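Foneo Fund for Regional Skills
Progress report, second period
Project: Makby Open Workshop
Submitted by: Ernő Halász, project lead
Date: 12/12/18

1. Where we are

The grant agreement asks for "at least one public-facing demonstration of the sorting cell" in this period. We held one, in the ground floor hall at Vincze, and it ran for a full day with the doors open to anyone who walked in. Total attendance was 298 by the door clicker. The clicker was operated by two people in shifts, one of whom admits to clicking for dogs, so the Fund may wish to treat the last digit as friendly.

Our target in the original application was 250, so we are over it. I would like this noted, as we were under it on everything in the first period.

2. What we showed

The two-arm cell did one job all day: taking the light blue blocks out of a mixed pile and putting them in the tray. We had planned three jobs. Folding a dish towel was dropped the week before, after a rehearsal I have described in the incident log and do not wish to describe again. Dealing cards was dropped on the morning itself.

Sorting blocks by color is a thing most of our visitors had mastered by the age of three, and several of them pointed this out. We had expected the comment and had a printed sheet ready explaining why it is harder for a machine. The sheet was two pages long. Visitors used it to fan themselves, the hall being what it is. The short spoken version, which Skamer's demonstrator came up with around midday, worked much better: she asked people to try it themselves wearing oven mitts, with one eye shut. There was a line for this for the rest of the afternoon, longer than the one for the robot.

Over the day the cell attempted 1,186 picks. Of these, 666 ended with the right block in the tray on the first try. The rest were second tries, drops, and one long spell before lunch when the left arm kept choosing the same purple cube. The audience grew fond of it. When the operator finally moved the cube by hand there was some booing.

That puts us at 56 percent first-try success. The figure in the lab before the move was better, and we believe the difference comes down mostly to daylight. The hall at Vincze has tall windows on the south side, and the color settings had been made in a room with none. We re-did the settings twice during the day and the afternoon was visibly steadier than the morning. We have not split the numbers by hour because the log for the first stretch was saved over by the log for the second. This has been fixed.

3. Emergency stops

There were 7 stops. Four were made by our own staff, all precautionary. Two were made by children who had been told that the red button stops the robot and wanted to check. It does. The last was made by a member of the Vincze board, under the same line of reasoning.

No one was hurt and nothing was damaged. The stop button has since been moved to the operator's side of the barrier, where on reflection it should have been in the first place. The floor plan in Annex B has been updated.

4. Partners

Skamer lent us a demonstrator for the day and a second operator for the morning. Both have been invoiced at the agreed rate. Skamer has asked whether their name could be larger on the banner next time. It is already larger than ours.

Vincze provided the hall, the power and the chairs at no cost. They also provided a choir rehearsal upstairs from two o'clock, which was not in the booking. It did no harm to the robot, though the talk at half past two had to be given at some volume.

5. Visitor feedback

We put out comment cards and a box. Most of the cards that came back were kind. The two questions we were asked most often were how much it costs and what happens if it goes wrong. I now have a decent answer to the first.

A selection, as written:

"Slower than I thought but very polite."
"My husband would like one."
"Why is it only the blue ones."
"More seating please."
"Good. Is there a job in this?"

The last card is of some interest to us, as jobs are the reason for the project. It came with a phone number. We have called, and the writer is booked on the January introduction course, along with eleven others who signed up at the desk. The course has sixteen places.

6. Money

Spending is within budget on every line except transport. The cell does not come apart as easily as the drawings suggest, and had to travel upright, which meant the larger van, twice. I am asking permission to cover the difference from the printing line, which has a surplus now that we have agreed never to print the two-page sheet again. Receipts are in Annex C. The one from the parking garage is faint but can be read if held to a window.

7. Changes to the plan

We ask the Fund to agree to the following:

The second open day to move to July, when the hall is free for two days in a row. One day goes to setting up and getting the colors right in the light we will be working in, and the public comes on the next.

The towel task to be removed from the list of deliverables. In its place we propose a second sorting task, by shape, which the team has been testing and which so far has made no one cry.

The barrier to be moved a step further out. People lean.

8. Next period

Work until spring is on the pick rate. We want first-try success at 75 percent before we invite anyone back, and we will report the number whichever side of that it falls. The gripper pads are due for replacement and the new ones are on order. The January course starts with the cell switched off for the first session, at the trainers' request, so that people look at the trainers.

The mid-term visit by the Fund's officer can be any week in February except the second. Please let us know about parking beforehand, for reasons set out under transport.

Ernő Halász
Makby Open Workshop

Annexes: A, pick log (afternoon only). B, floor plan, revised. C, receipts. D, comment cards, scanned.

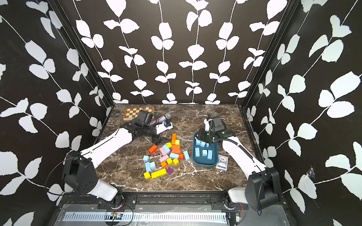
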